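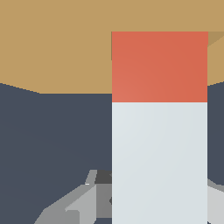 How to paint a two-colour wall (without the wobbly line)

Quick one this. Did our hallway in May, then the box room, and the second one came out miles better than the first so writing it down while I remember.

What you need

Emulsion in two colours. I used Rorken matt for the pale and Pralar for the dark. Small roller, a 2 inch brush, decent masking tape, pencil, long spirit level, damp cloth. Filler if your walls are like mine.

Before you start

Wash the wall. Sugar soap, then plain water, then leave it overnight. Fill any holes, sand, wipe the dust off. Boring but the tape won't stick to dust and you'll be cross later.

Check for old gloss too. Ours had a strip of it behind the radiator and the emulsion just slid about. Sand it dull first.

Picking the height

Old houses had the dark bit at the bottom, up to 1000 mm or so you'll read everywhere. Fine, but measure from the floor in a few places as floors are never level. Ours drops toward the front door. Pick one point, mark it, then carry that mark round with the level. Dont measure up from the skirting each time or the line will follow the floor downhill.

Switches: try not to run the line straight through one. I went up 31 mm to clear the light switch and it looks fine.

Pale colour first

Two coats, taking it a bit past your pencil line. Let it dry properly. Overnight again if the room is cold, mine was freezing. Tape over it too early and it comes off in ribbons.

Which way up
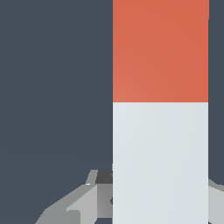 Strong colour on top makes a tall room feel lower, which is what I wanted in the box room. Ceiling's miles up and the walls are narrow, felt like standing in a lift shaft. Took the dark colour over the ceiling as well. Orange-red above a sharp straight edge is a lot of colour, so if you fancy that sort of thing do a test patch and live with it for a few days. Look at it in the evening with the lamp on, reds go much browner.

Taping and the second colour

Tape along the pencil line, sticky side on the pale paint. Press the edge down hard with an old bank card. Now the trick – brush a thin coat of the PALE colour along the tape edge first. It seals the gaps, and anything that creeps under is the same colour as what's there already. Leave it to dry.

Then the strong colour, brush near the tape, roller for the rest. Thin coats. Two usualy does it, reds might want three.

Taking the tape off

While the last coat is still a bit tacky. Pull slowly, back on itself. If it starts lifting paint, stop and run a craft knife along the edge.

Any blobs, touch in with a small artist's brush next day.

Keep the leftover paint. Write the room on the lid.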